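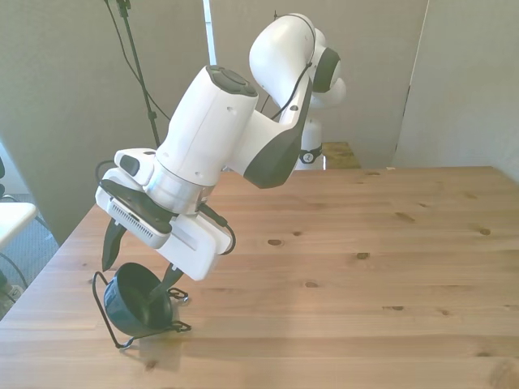 About Proltavell

Proltavell tests whether general-purpose robot arms can do ordinary chores in homes and small shops. We do not build arms and we do not sell them. Manufacturers, insurers and care providers pay us to run a task many times under fixed conditions and report the success rate, the time per attempt and the ways it failed.

The company was started in Grindham by Eliécer Henao and Giuliana Giraldo, who had both worked on packaging lines and were tired of reading claims based on one good video. The test rooms are still in Grindham. The office and the data group moved to Ramarbridge in December.

What we test

The current catalog holds 409 tasks. Most are small: put a bowl in a rack, take it out again, fold a dish towel, sort fasteners into bins, wipe a counter, hang a mug. Each task has a written setup, a start position for every object and a definition of done. A bowl leaning in its stand is scored differently from a bowl seated in it, and the task sheet says which counts.

A standard run is 300 attempts. Objects are shifted between attempts within a stated range. Operators may not touch the workspace once an attempt has begun, and any attempt they interrupt is scored as a failure.

Can machines do chores yet?

Some of them, slowly. Picking up a rigid object of known shape from a clear table is close to solved. Rims, handles and wire racks are harder, as a finger has to go into a narrow space and contact on one side moves the object on the other. Cloth is worse. Tasks with more than five steps rarely finish without a person stepping in, and errors early in the sequence are seldom noticed by the machine.

Shop-floor work scores better than housework in our results. The parts repeat and the bench stays where it was. A kitchen is rearranged daily by people who do not tell the robot.

We publish the task sheets and the scoring rules. Client results stay private unless the client releases them in full - partial release is not permitted under our contract.

People

Eliécer Henao - director, contracts
Giuliana Giraldo - test methods
Wálter Cabrera - test rooms, fixtures and calibration
Eun-seong So - data and statistics
Milagros Taipe - household task design

Visits

The Grindham rooms are open to clients and to school groups of up to 4 by appointment. Closed shoes are required. Deliveries go to the Bedoya Street entrance.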